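Kitchen simulator scores robot arms on the grip before the task

Domus, a simulated kitchen used to test two-armed robots, now grades how a gripper takes hold of an object as well as whether the task gets done. The method was developed by the manipulation group at Losovbridge and released in March with 300 recorded trials.

Each trial puts a two-armed robot at a counter stocked with food, small utensils and a potted plant. The robot receives a short written instruction and works from its own camera views. Earlier versions of the test returned one result per trial, pass or fail. A knife held badly and a knife never reached got the same zero.

The new scoring splits a trial into 4 stages: approach, contact, hold and release. Each stage is scored separately, and a failed stage does not erase the ones before it. Handles receive the most attention in the released set, as a small error in finger angle at contact tends to become a large one once the tool is lifted.

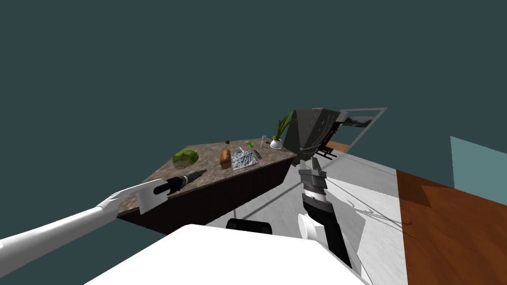
Results by stage

The group compared 2 control policies. The first, a baseline named Flasport, plans a full path before moving. The second, Çetinkaya, replans at short intervals and adjusts the fingers during the final approach.

Under the old pass-or-fail score the policies could not be told apart. Under stage scoring, Çetinkaya lost 40 percent fewer trials at contact. It gave back part of that lead at release, where repeated replanning sometimes kept the fingers closed too long. Flasport released objects cleanly but often arrived at the wrong angle.

Crowded counters were harder for both. Most errors came when the target lay close to another object and the free arm had to stay clear of it. The report recommends scoring the idle arm in future tests.

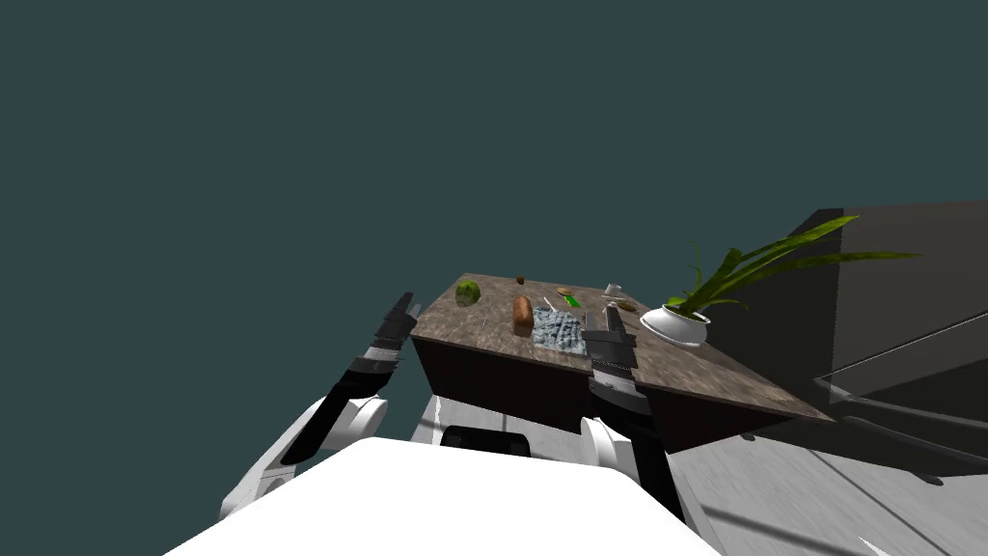 Both arms at the tabletop in a Domus trial.

All results are from simulation. Tests on hardware are planned, and the group expects contact scores to drop when real friction and sensor noise are introduced. The scoring code and trial recordings are available from the project page.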